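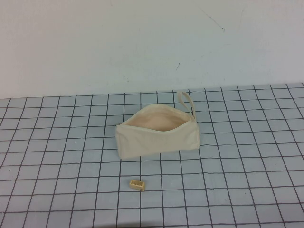
Beginner Sewing Nights at Ponberg: Frequently Asked Questions

Last updated Jun 17, 2021

I've never touched a sewing machine. Can I come?

Yes, please do! Most people who sign up haven't sewn anything since a school project, and plenty haven't done even that. The first evening is all threading, winding bobbins and stitching lines on scrap paper (with no thread in the needle, so you can make as many wobbly lines as you like). By the second evening you'll be cutting fabric.

What will we make?

The first project is a zipper pouch in plain canvas. It's a great first thing to make, with straight seams and one zipper, and you end up with something you can really use for pencils or chargers or all those loose buttons you're about to start collecting. After that you choose between a lined tote and an apron with pockets.

Isn't a zipper too hard for a beginner?

Zippers have a scary reputation and I wish they didn't! We baste ours by hand first, then switch to the zipper foot and sew slowly. Open the zipper halfway before you close up the sides, or you'll have no way to turn the pouch right side out. Every one of us on the teaching side has done this at least once. Marta Panasiuk has a seam ripper on a ribbon around her neck and will happily lend it to you.

Do I need to bring my own machine?

No. We have machines for everyone in the class. If you have one at home and want to get to know it, bring it along with the manual, the foot pedal and the power cord. (The pedal is the part people leave behind.)

What about fabric and thread?

Canvas, thread and zippers for the pouch are included in the class fee. For the second project you bring your own fabric, and we'll send you a shopping list after the first week. Wash and dry cotton before you come so it does its shrinking early. Quilting cotton is lovely for linings, and old bedsheets work beautifully too.

Which needle should I use for canvas?

A size 100/16 jeans needle handles medium canvas well. Put in a fresh one when you start a new project. A dull needle gives you skipped stitches and a nasty popping sound, and it's amazing how often a "broken" machine is cured by a new needle.

How big are the classes?

Small, with 2 teachers in the room. Hsiu-ying Chu leads the evening and Marta goes from table to table.

How much does it cost?

Each evening is $19, and you pay when you book. If you can't make it, let us know by noon the day before and we'll move you to another date.

Can my kid come too?

Ages twelve and up are welcome with an adult who is also sewing. We'd love to run a session for younger kids, and Melaniia Sirko is planning one in hand sewing for next March, with felt and big needles.

Is there parking? Is the building accessible?

There's free parking behind the building, and the side door has a ramp. The tables adjust in height, and we can put a machine on a lower one if you tell us ahead of time. Some machines can be run with a start button in place of the foot pedal, so ask for one of those if it suits you better.

My fabric keeps puckering at home. Can I bring my problem to class?

Bring it! Come early and we'll look at it together. Puckering is often a tension issue or a stitch length that's too short for the fabric, and both are quick to fix once you've seen it done. A scrap of the same fabric helps us a lot.

How do I sign up?

Stop by the front desk or call extension 2741 and ask for Hryhorii Melnychuk. New dates go up on the board by the entrance as soon as we have them.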